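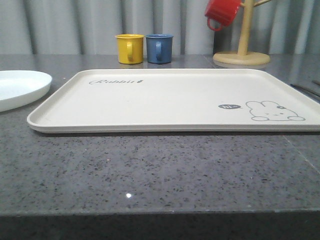
Ticket opened by Trygve Åberg, product: Anlow kitchen tap, hot water weak. The flow on the hot side became very weak in February, and the cold side is normal. I have put the cream tray with the rabbit drawing on the counter for the small parts, so they do not fall in the drain. The tap is from Bavari and I have the receipt.

First I unscrewed the aerator and left it in vinegar for 30 minutes. The flow was the same after. 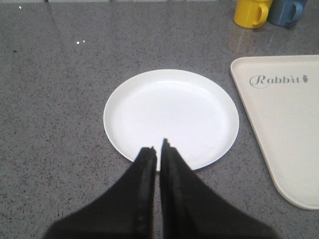
Is the valve under the sink fully open? I turned it to the end, then back a quarter turn, and the hot flow did not change.

Bathroom hot water is good, so I do not suspect the heater. Next I closed both valves and took off the hot hose. There is a small filter in the connector, and it was grey with grit.
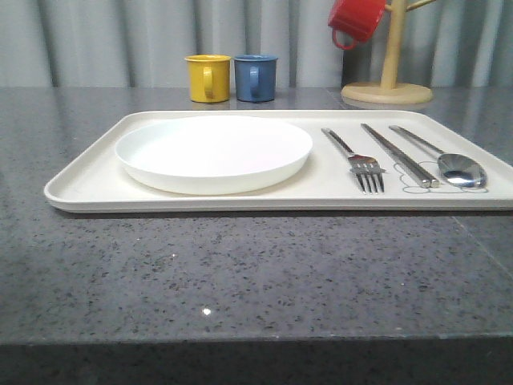

Can the filter be washed and used again? Support at Vakby wrote that rinsing is fine if the mesh has no tear, and mine has none.

After rinsing, a bucket filled in 2 minutes. Before it needed 5. The colour of the water is clear.
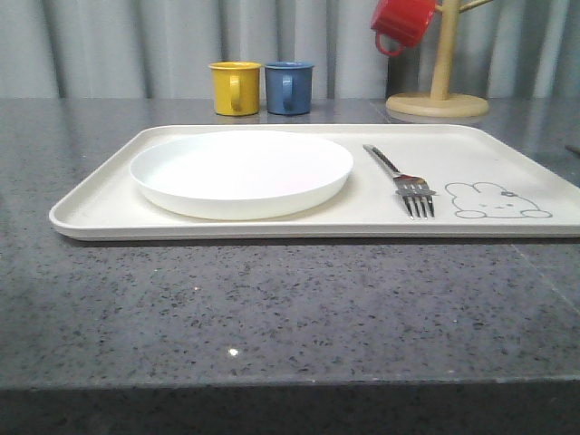 Tuulikki Pelkonen: Please check the hose nut again tomorrow, it can weep a little when it is new tightened. Hand tight and then a small turn with the 16 mm spanner.

Checked at breakfast, nut is dry. Ticket can be closed.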